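Can a robot tidy your junk drawer yet? I went to look

I have a kitchen drawer with dead batteries, live batteries and batteries I've given up guessing about. So when Muvura said it was opening its workshop for an afternoon to show two-armed machines doing small household chores, I signed up before I'd finished the email. The job I most wanted to see was the dullest one on the list: picking up batteries and putting them in trays.
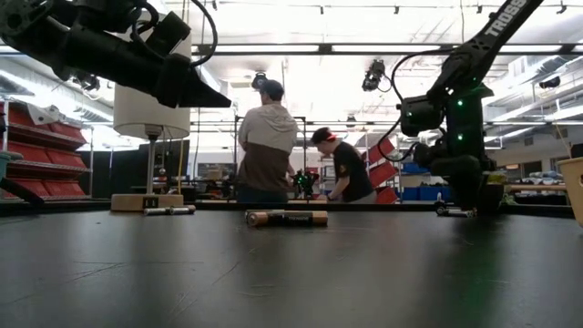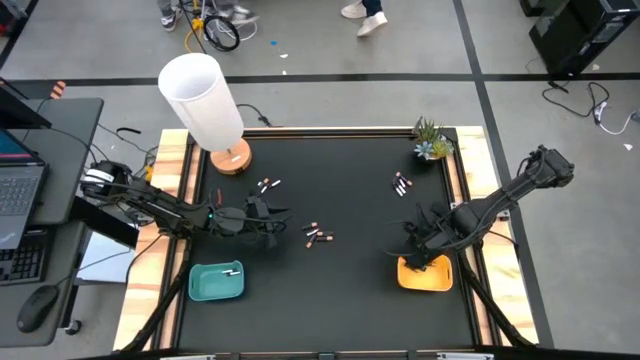 Two arms, a table lamp and batteries on a black tabletop.

Slow, but I didn't want to leave

You and I would clear a table like that while talking on the phone. The arms don't work that way. They reach, they hover, they think it over (or that's how it feels when you're watching) and then they go in. I timed one pickup at 37 seconds on my phone, and I caught myself holding my breath for most of it.

Batteries are a mean little test, too. They roll, they're shiny, and they like to end up right beside each other, so a grip that's fine for a mug is way too clumsy. Muvura says its software, called Hider, gets the battery job right 90 percent of the time on a good day. I asked about a bad day and got a laugh, which I'm counting as an answer!

So, chores?

Sort of. Two other companies were giving talks that afternoon. Ajayi is after shop-floor work first – restocking bins, sorting returns – and thinks homes are too messy to start with. Oltolico wants to go straight for the kitchen. I'm with Ajayi on this one. A store can keep its trays in the same spot every day, and my house has never kept anything in the same spot.

What I'd like to see next is the same job in a real drawer, with rubber bands and takeout menus and that one key that doesn't open anything. Muvura told us it hopes to try cluttered drawers in April, and I've already offered mine.

The next open afternoon hasn't been set, but there's a sign-up list on the Muvura site. Places are free and you can bring up to 2 guests. Wear comfortable shoes, you'll be standing the whole time.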